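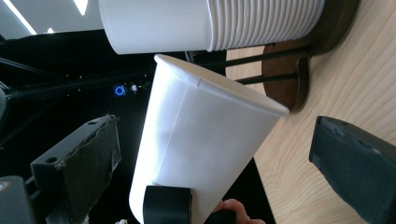
White paper cups, one held and the rest stacked.

Reading Library: New Level Codes and Lending Rules
23 November 2023

The English reading library at the Rornham classroom has been recoded. The work covered the full shelf of graded readers and picture books, some 219 titles, and replaces the color stickers in use until now. Families with children in the Starter, Primary and Junior classes should read the notes on borrowing before the next lesson.

Why the stickers were dropped

The old system used five colors. Each publisher's own levels were mapped to a color when the books were bought, and the mapping was never checked between publishers. A green book from one series could have sentences of four or five words in the present tense, while a green book from another used the past tense, reported speech and chapters. Children who chose by color often took home a book they could not read alone. The stickers also faded, and on the lower shelf the yellow and the light green could no longer be told apart.

How the new codes work

Each book now has a printed label at the foot of the spine. The label shows a letter and a number. The letter gives the reading level, from A (single words with pictures) to H (short chapter books). The number is the shelf number and has no connection with difficulty. A book marked C-14 is no harder than one marked C-3.

Levels were set by the teachers from three measures: the number of different words in the book, the average length of a sentence, and the grammar used. Where the measures disagreed, the grammar decided. Illustrations were not counted, although at levels A and B a book was moved down one level if the pictures gave the meaning of every page.

Most of the Pirnance readers stayed close to where they were. The Drilley series moved the most. Its first six books are now at level D, and children who were reading them as beginner books will probably find level B or C more comfortable for a while. A move to a lower letter in the first weeks is a result of the recoding and should not be read as a drop in ability.

Recordings

Of the titles on the shelf, 121 have a recording. These carry a small black dot on the label. For the older Drilley books the recording is on a disc in the back pocket. For all others it is reached through the code printed inside the front cover. Discs must come back in the pocket. A book returned without its disc stays on the child's card until the disc is found.

We suggest that children at levels A to C listen once while looking at the page, then listen again and read aloud with the speaker. From level D the first reading should be done in silence, with the recording used afterward to check pronunciation.

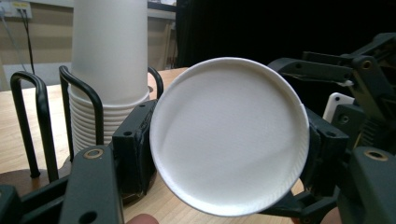 One parent wrote to ask whether a child may borrow above the set level if the subject interests them, adding that theirs had read the same dinosaur book at level E many times with help and had learned most of it by heart. The answer is yes. Each child may borrow 2 books at a time, and one of them may be from any level. The other should be from the child's own level or the one below. The teacher writes both codes on the card.

Loan period and returns

The loan period is two weeks. Books may be renewed once, unless another child has asked for the title. Returns go in the box beside the classroom door, not directly onto the shelf, so that the card can be marked first. During school breaks the period runs to the first lesson after the break.

At the stock check in June, 19 books were missing. Several were found later among class materials. The list of those still missing is posted next to the shelf, with the old color given for each, as these books have no label yet. If one of them is at home, please send it back without worrying about the date. There is no late fee.

Damaged books

Please do not repair torn pages with household tape. It yellows and pulls the print off when removed. Put a slip of paper at the damaged page and hand the book to the teacher.

Matsuda classroom

The Matsuda classroom keeps its own shelf and still uses the color stickers. Its books will be recoded on the same scale after the spring term begins. Until then, books cannot be borrowed from one classroom and returned to the other. Children who attend lessons at both need a separate card for each.

Level cards showing each child's starting letter will be handed out in class. A child who finds the letter too easy or too hard can ask to have it changed after reading three books at that level.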